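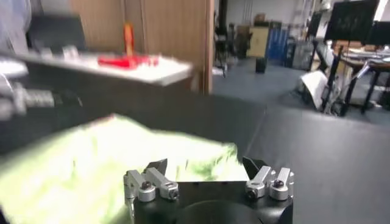

叠布这种活，有条毛巾、有双手就够了，何必折腾机械臂？群里一条留言这么问，后面还跟了个捂脸的表情。我刚把Perkico的进度发出去不到两分钟，它就蹦出来了，点赞比我那条还多，气得我差点把手机扔进零件盒里。

好吧，那我就写篇长一点的，当作Hamasgate工坊春天的一条小新闻，顺便回这位网友的话。

先说新闻本身：Perkico的双臂台子搭起来了，两条臂能一起动了！从去年秋天拖到现在，中间停过两次，一次是没钱，一次是控制板烧了（怪我，电源接反了，这事以后不许再提）。2025-03-29我们在工坊办了个小小的开放日，头一回当着外人的面让它碰布。来的人有的看了五分钟就去隔壁看激光切割了，也有人搬个凳子坐到关门，还问能不能回家带一筐袜子来试。袜子真不行，现在还早得很。

为什么是布呢？工坊里之前有人做过抓积木、抓瓶盖的，做得挺漂亮，我也眼馋。可积木放在桌上是什么样，抓起来还是什么样，布可不一样，你碰它一下它就换个形状，皱成一团的时候连哪儿是角都找不着。我第一次写抓取的程序，满心以为找到边、捏住、提起来就完事了，结果夹爪每次都夹到正中间，提起来像拎着一把拖把。旁边几个人笑得不行，我也跟着笑，笑完又坐回去改了一晚上。

所以回到那条留言，我的答案就是：因为难，因为好玩。没有更高级的理由了。家里的毛巾我还是自己叠，而且叠得也不怎么样。

夹爪是这一版改动最大的地方，多说几句，不感兴趣的可以往下跳。现在用的是两根手指的开合式，银色的金属连杆，前面装黑色的尖指尖，往中间斜着收。旧版是两块平板，夹硬东西很稳，夹布就傻眼了，平板一压下去，布就贴在桌面上往前滑，怎么都挑不起来。换成尖的以后，可以从褶子边上斜着插进去一点再合拢，感觉一下子就对了。当然也有新毛病，尖指尖对高度特别敏感，低一点就戳桌子，高一点就捏空气。我们为了这个高度吵了好几回，有人主张加弹簧，有人主张加传感器，我主张先吃饭。

最后弹簧没加，传感器也没加，先用笨办法：下降的时候放慢，快到桌面那一段再慢一倍，电机电流一有变化就停。听起来很土，可是好用，指尖戳坏的次数一下子少了许多。等下一版有预算了再谈漂亮的方案吧。

零件是从Zuccaro买的，那家小店专门收拆机件和尾货，连杆、关节、轴承一股脑装在一个纸箱里寄过来，里面还混了一把不知道哪台机器上的垫片。夹爪这一套总共花了764块，螺丝和运费都算进去了。我一开始的预算比这个低，后来发现便宜的关节晃得厉害，空手开合看着没事，一夹东西就歪，只好重买。给想自己动手的朋友提个醒：关节上那几颗内六角螺丝一定要点螺丝胶，我偷懒没点，开放日前一天晚上跑着跑着就听见“叮”的一声，然后三个大人趴在地上找螺丝。

整个项目到目前为止花了2,715块，不含两条臂的本体。臂的本体是工坊的公共设备，我们写了借用申请，每次用完要归位、断电、登记。登记本上我的字最丑，可是我登记得最勤！

软件这边用的是Evia，工坊里几个写代码的朋友自己攒的一套小控制程序，名字怎么来的众说纷纭，我听过三个版本，哪个都不太可信。它的好处是轻，旧笔记本也能跑，两条臂的动作可以放在同一条时间线上拖来拖去，有点像剪视频。坏处是文档几乎没有，报错信息也很有个性，有一条只写了两个字：“不对”。我盯着那两个字看了半个钟头，后来发现是左右臂的编号填反了，嗯，确实不对。

手腕上装小相机这个主意是后来才定的。之前只靠一个架在高处的相机看整个台面，布是看得清楚，可夹爪一伸过去就把布挡住了，偏偏最要紧的就是那一下。把相机装到手腕上以后，指尖和布都在眼前，调起来心里有数多了。麻烦是手臂一快，看到的东西就糊，程序跟着犯迷糊。目前的折中办法是到位以后先停一小会儿，等稳住了再判断。停的那一下看起来特别像在思考人生，开放日有个小朋友小声问，它是不是忘了自己要干什么。我觉得问得很有水平，有时候还真是。

说说成绩，免得有人讲我光顾着聊天。我们给自己定了个很小的目标：从一块随便扔在台面上的布开始，找到一个角，捏住，提起来，能在空中保持住就算过关。开放日之前我们连续测了100次，成了30次。

我知道，这个数字发出来肯定又要被笑。可是两个月前还是零呢！而且失败的那些也有意思，有不少是捏到了两层，提起来的时候布对折着挂在那儿，旁边看的人还以为它叠好了，给它鼓掌。我没好意思解释，就让它享受了一回掌声。还有几次是左臂和右臂抢同一个角，谁也不让谁，最后Evia弹出了那句著名的“不对”。

双臂配合现在是最头疼的。单臂找角已经有点样子，两条臂一起来，就得商量谁先谁后、谁让谁。我们试过很简单的规矩，左边的东西归左臂，右边的归右臂，可是布一拉就跨过中线了，规矩立刻作废。现在改成一条臂先提，另一条臂等着，等布垂下来再去找第二个角。慢是慢，起码不打架。上周调这一段的时候我在旁边守着急停按钮，手心全是汗，两条臂从对方旁边擦过去的时候，我整个人都往后缩了一截。

顺带讲个安全的事，有几位新朋友在群里问能不能自己来跑。可以来，不能自己单独跑。两条臂同时上电的时候，旁边必须有一个人专门管急停，别的什么都不干，手机也别看。长头发扎起来，袖子挽好，围巾摘掉。调参数的时候人站在台子外侧，别把头伸过去看指尖，想看就看屏幕。这几条贴在台子边上了，我念叨得多，大家嫌烦也没办法。

四月打算干三件事。头一件是把指尖换成带一点软垫的，现在这个太硬，捏薄布容易打滑，软垫用什么料还没定，手边有硅胶和旧自行车内胎，内胎有点臭，可是摩擦力真好。然后是把测试用的布换几种，眼下老是那几块，我担心程序已经跟它们混熟了，换一块厚的、一块滑的，估计成绩要往下掉，掉就掉吧。再有就是给Evia补一点文档，起码把“不对”那条报错改得长一点，写清楚是哪儿不对。这件事没人抢着干，暂时落在我头上。

图纸和夹爪的装配顺序我整理好了会放到Hamasgate的共享文件夹里，零件清单也在里头，Zuccaro那边哪些还有货我不敢保证，尾货嘛，下单前先问一声店家。想换别的关节也行，孔距对得上就可以，对不上的话工坊有钻床，用之前记得先过培训。

对了，那位留言的网友后来又回了一句，问叠好一条毛巾要多长时间。目前还没有一条从头到尾叠好过，所以这个问题我先欠着。四月的测试还是在晚上，工坊关门之前都在，想来看的直接在群里说一声，自己带块布也行，别太贵的那种，指尖还是有点尖。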